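Speaker notes: What a simulated score is worth
Eyerusalem Sisay
Oct 13, 2025
Slot is short. Skip the parts in brackets if the session is running behind.

Slide 1. Title

Say name, say group. Don't read the subtitle aloud.

Open with the question I got from a reviewer in December: "If the simulator ranks the policies correctly, why do you care about the real numbers?" I gave a polite answer then. The talk is the less polite one.

Slide 2. What people claim

The usual claim goes like this. You train several policies. You can't afford to test all of them on hardware, so you build a matching simulated cell, run them all there, and report that the simulated ranking agrees with the real one. Everyone is happy and the robot gets the weekend off.

I have made this claim myself. It's in our first Kodine report, page two, with a nice plot. I'd like it back.

[If someone from the Kodine side is in the room, nod at them. They know.]

Slide 3. What we had

Five policies, all trained on the same real demonstrations. One simulated work cell, which we call Veller. One real cell that Veller is supposed to stand in for. 4000 simulated episodes in total and 146 real ones.

Pause here. Let them look at those two numbers. The first is the one that ends up in abstracts. The second is the one that cost us anything, and every conclusion about the real world rests on it.

Slide 4. The good-looking result

Rank agreement between simulation and hardware is high. If I stopped here it would be a perfectly ordinary paper.

Now look at which policies give us that agreement. Two of the five are bad. They are bad in simulation, bad on the bench, bad anywhere you put them. Any test at all would put them at the bottom, including a test where you watch the arm for a minute and shake your head. Take those two out, and the order of the remaining 3 depends on which real episodes you happen to keep. We resampled. The winner changes hands often enough that I won't name one.

Don't let the chair push me into naming one.

Slide 5. Where the agreement comes from

Two suspects.

First, tuning. We adjusted friction and gripper force in Veller until one policy's success rate matched its real success rate. Then we used the same policy in the ranking. That is grading with the answer key open. Say it plainly, because half the room has done it too.

Second, the success check. In simulation it is a rule about object poses. On hardware it is a person with a clipboard. Where they disagree, the person is usually more generous. A cup that ends up leaning gets a yes from a tired human and a no from the rule.

[Esteban example: the earlier cell, where the rule passed episodes with the gripper still closed on the object. Only if time.]

Slide 6. The simulated cell

Leave this one up for a while. People who have only read the numbers should see what was being run.

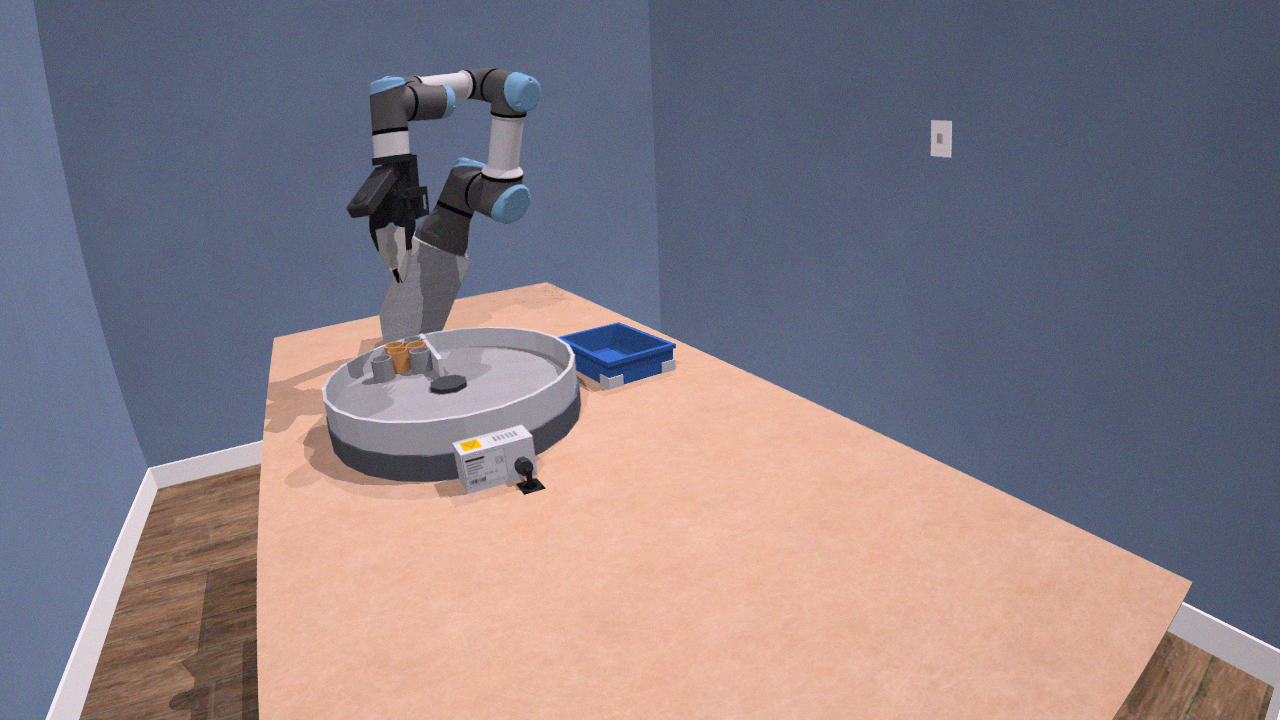

Veller, simulated view: arm, round tray with orange and gray cups, blue bin.

Point at the cups first. They stand close together, with that thin upright divider right beside them. A small error in finger position matters a lot more in there than it would out in the open part of the tray, where the black puck is. So contact matters, and contact is the part of the physics I trust least.

Then the walls, the baseboard, the light switch. It's a convincing room. I think that works against us. A tidy render makes people believe the physics underneath is just as careful, and those are separate pieces of work done by separate people. Nothing in our results tells me the light switch helped.

Slide 7. What we did about it

Held one policy out for tuning and never ranked it. This hurts when you only have five.

Fixed the success rule before any real episodes were scored, then had the real ones scored a second time from video, with the policy names hidden.

Reported intervals on the real side. They are wide. Somebody will say they are embarrassingly wide. Yes.

With those changes the agreement drops. It doesn't vanish. The simulated cell still picks out a hopeless policy quickly, and that saves real hours on the arm. I would use it for that tomorrow. I would not use it to decide between two decent policies, and I'd ask anyone who does to show me their real episode count first.

Slide 8. Zivus

Expect a question about whether Zivus, the newer version with better contact handling, fixes this. Answer: we don't know. It gives different numbers. Different is easy to get. We have not run enough on hardware to say if they are closer, and I won't guess from the plots.

Slide 9. Ask

If you review these papers, ask which policies were used for tuning. Ask what happens to the correlation with the worst ones removed. It takes the authors an afternoon.

Backup slides: per-policy table, resampling details, scoring sheet. Table has a typo in the third column header, still to be fixed.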